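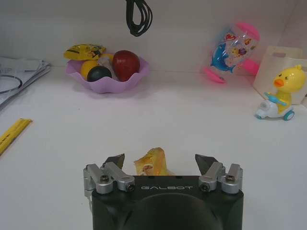
Gripper marked GALBOT, with its two fingertips apart

Chapter ratings and content notices: request for comment
Serial Fiction Board, Reader Policy

Clallham_Desk
Members are invited to comment on the proposed rule for translated web novels. Under the present rule, a reader may post a rating after 6 chapters. The proposal raises this to 77 chapters for any serial longer than 400. It is intended to address complaints that long works are judged on their opening arc alone. Comments received by 2026-07-27 will be forwarded to the moderators.

Tandano
I wish to record my opposition. A reader who abandons a novel at chapter 20 has formed a valid opinion of chapters 1 to 20. Under this proposal only those who already enjoy the work would be permitted to rate it, and every long serial would drift toward a perfect score.

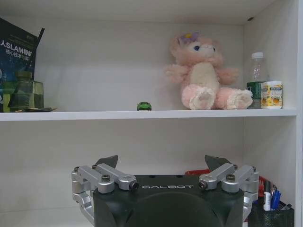 I would further note that the translation of "The Salt Magistrate" changed hands early in its run, and the quality of the prose fell sharply. Readers who left at that point were correct to warn others. Their reviews should remain in place.

Drikar
I respectfully disagree with the previous member. The reviews in question described the lead as a coward, a matter the second volume addresses at length. New readers were misled. I support a higher threshold, although 77 appears excessive.

Tandano
The member is free to post a reply beneath any review considered unfair. That remedy has existed since January and is seldom used.

Clallham_Desk
Please direct remarks to the proposal. Individual titles may be discussed in their own threads.

Drikar
Noted. I would accept a label showing the last chapter read, placed beside the score, with no change to the threshold.

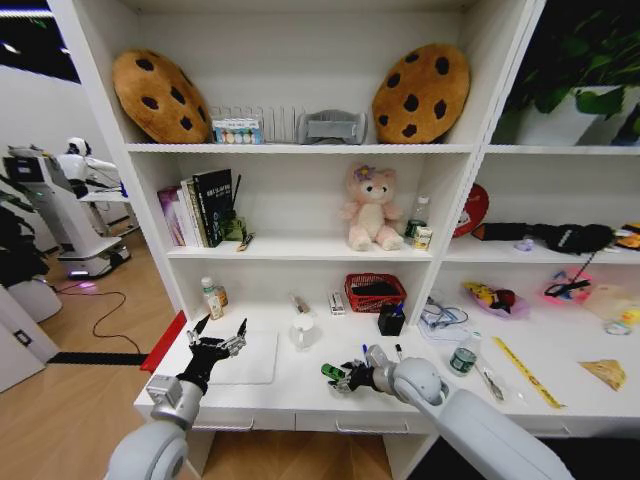 Yuen
The label is the better course and I would ask that it be put forward as a separate motion. I would also ask that it be required for high scores. Several five-star reviews were plainly written after the first chapter.

Tandano
I can support the label on those terms. My objection to the threshold stands.

Gebhard Sutter
Would the label apply to reviews already posted? I have 2 from several years ago and no longer recall where I stopped reading.

Clallham_Desk
Existing reviews would be marked "chapter not stated." The label has been added to the agenda as a separate item.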